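Why do wooden floors creak at night?

By Kylie Goodwin

Last June I stayed in an old house in Drunenham, and on the first night I lay in bed with the covers right up to my nose. Creeeeak. Then nothing. Then tick. Then another creeeeak, a bit further down the landing. I was a fully grown adult with a torch and a packet of biscuits and I still didn't want to put my foot out of bed!

So when this question arrived from Lachlan McAlister, age 7, I knew I had to answer it. He wrote: "Our floor makes noises when everybody is asleep. Who is walking on it?"

Good news, Lachlan. No one needs to be walking on it at all. Wood can make noises by itself, and to find out how, we have to start with a tree.

Straws, lots of straws

Imagine you've got a huge bundle of drinking straws, all pointing the same way, and you've squeezed them together and glued them. A tree trunk is a bit like that inside. The straws are much, much thinner than real ones (you'd want a microscope to see them properly) and they carry water up from the roots towards the leaves.

When the tree is cut down and sawn into planks, there's still a lot of water in there. If you made a floor out of it straight away you'd be in trouble, because the planks would shrink as they dried and you'd end up with big gaps to lose your marbles down. So the planks are stacked up with little sticks between them to let the air through, or put in a special warm room called a kiln. Bit by bit the water leaves.

But not all of it! Wood never stops swapping water with the air. On a damp, drizzly day it soaks a tiny bit in. On a dry day with the heating on, it lets a tiny bit out. It does this when it's a plank, it does it when it's a table, and it will still be doing it when your house is as old as a castle.

Fatter and thinner

When wood takes in water it swells, and when it loses water it shrinks. You might have met this already if you've got a door at home that sticks in wet weather and then swings open perfectly well when it's dry again.

The funny thing is which way it grows. A plank hardly gets any longer. It mostly gets wider! Think of the bundle of straws again. Each straw gets fatter, so the whole bundle gets fatter, but the straws stay very nearly the same length. That's why people who lay wooden floors often leave a gap around the edges of the room and hide it under the skirting board. The floor needs somewhere to go when it stretches.

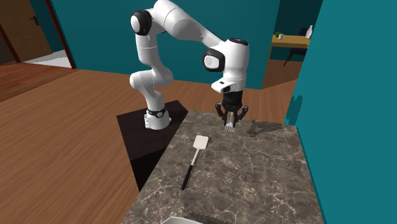

HOMES AND BUILDINGS: NOISES

So where does the creak come from?

Rub your hands together slowly, pressing really hard. Can you feel them stick for a moment, then slip, then stick again? Scientists call this stick-slip, which I think is a lovely name. It's the same thing that happens when a bow goes across a violin string, or when your trainers squeak in the school hall.

In a floor, two boards might be touching along their edges. Or a board might have come a little loose from its nail, so it can slide up and down the metal. When something makes the board move, it sticks, then slips, then sticks, very quickly, and all those tiny jerks make the air wobble. Your ears pick up the wobble and your brain says "creak" (or, if it's dark, "GHOST").

In the daytime it's usually your feet that do the moving. You step on the board, it bends down a little, and it rubs. Step off, and it rubs again on the way back up.

Why is it worse at night, then?

Two reasons. The first is that the house cools down after the heating goes off. Pipes shrink a little as they get cold, and the air changes too, so the wood and the nails and the pipes all start shuffling about. A board can be held tight for hours and then let go all at once. Tick!

The second reason is you. During the day there's a telly on, a kettle boiling, somebody looking for their shoes. The floor might be ticking away then as well, and you don't hear it under all the racket. At night it's quiet, and your ears are on the lookout.

A floor that sings on purpose

Qiuyue Li, who is also 7, asked me if anyone has ever wanted a creaky floor. Yes! In Kyoto, in Japan, there's a castle called Nijo with long wooden corridors that chirp when you walk along them. They're called nightingale floors, after the bird. There's a famous story that they were made that way to warn of people sneaking in, though some experts think the sound came by accident as the metal clamps and nails underneath wore loose.

Try it yourself

You'll need two dry wooden lolly sticks and a cup of water. Put one stick in the cup and leave it there until the next morning. Then lay the two sticks side by side and look at how wide they are. Which one is fatter? Now let the wet one dry out on a windowsill for a few days and check again.

And if you've got a creaky board at home, try stepping on different parts of it. I know exactly which stair to miss out in my house when I'm going down for a biscuit.

Next time: Rawiri Kereama wants to know why bread goes hard but biscuits go soft.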